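Mug season at the Pidimero break room

August is when I finally get bossy about the mugs. You've all been very patient with the great cup pileup (well, most of you), and I promised a word on how we're setting things up for the fall. First up is the back row. Cups go along the back, one next to the other, and the tray stays clear in front of them so there's somewhere to put things down. I love the lavender one with the orange-brown one, they look like a sunset!
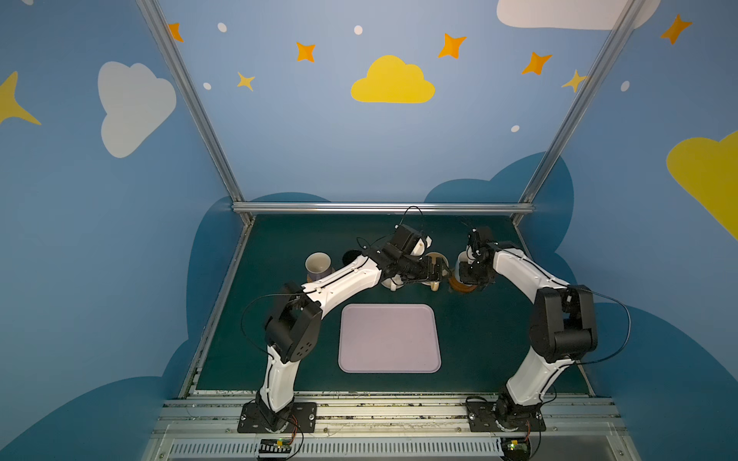 Coasters, please

We have coasters now and I'm a little bit in love with them. There's a beige woven one, a reddish-brown one with a raised rim, a pale one too, and they really do want a mug sitting on them. When you're carrying several at once, use the lavender tray and turn all the handles the same way, toward you. So much easier to grab! 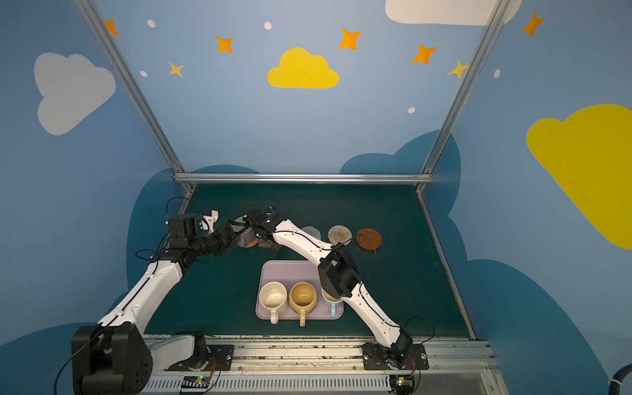 Rhona Forsyth would like it known that she's been asking for coasters for 2 years, that the old table had 77 rings on it when she gave up counting, and that she'd still prefer cork. Noted, Rhona. Cork is on the list for the next Grunex order.

My one plea is about mugs on their sides. The speckled one is my favorite, all those little flecks of pink and yellow and blue, and I get nervous when it's lying half over the edge of the tray with the beige and the sky-blue ones right up against it. Stand them up if you're passing by, okay? 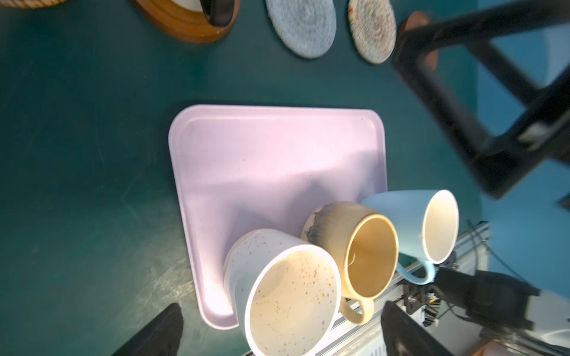 Mug swap

Bring one, take one, from 15 minutes before lunch. Shadi Qaisi has the sign-up sheet.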